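Why I finally fell for smart blocks in my radio automation

I've been doing the Saturday breakfast show on our little community station for ages, and for most of that time I built every playlist by hand. Every song! So when Tharindu Begum showed me how smart blocks work in Stalley, the playout software we moved to in December, I went home and stayed up way too late playing with it.

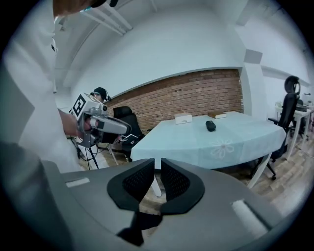 2 min read

18 January 2025

A smart block is a saved search that fills itself in. You give it some rules (genre, year, tempo, how long since the song last aired) and it picks tracks to fit the gap you've got. Our library has over 3000 songs in it, and I'd been leaning on the same 144 for most of my shows. The same 144! I only found out when I ran the play history report, and my face went a bit red.

My first block was a disaster, by the way. I forgot to set artist separation and got the same band three times before the weather. Set it to 30 minutes and save yourself the emails.
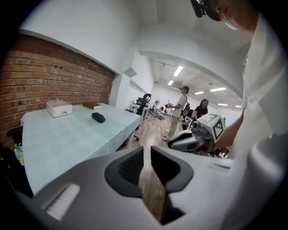 The part I love most is nesting. You can put one block inside another, so my "Wake Up" hour now pulls from a mellow block at the start and then slides into a louder one after the news. If the news runs long, it drops the last song and carries on as if nothing happened. I used to do that by hand with one eye on the clock and a mouth full of toast.

Sorin Hoxha asked if it works with jingles too. Yes! Tag them first, though, and keep them in their own category or they'll turn up in the music. Next I want to try the scheduled voice links, so if you've got those running smoothly, please leave me a comment with your settings.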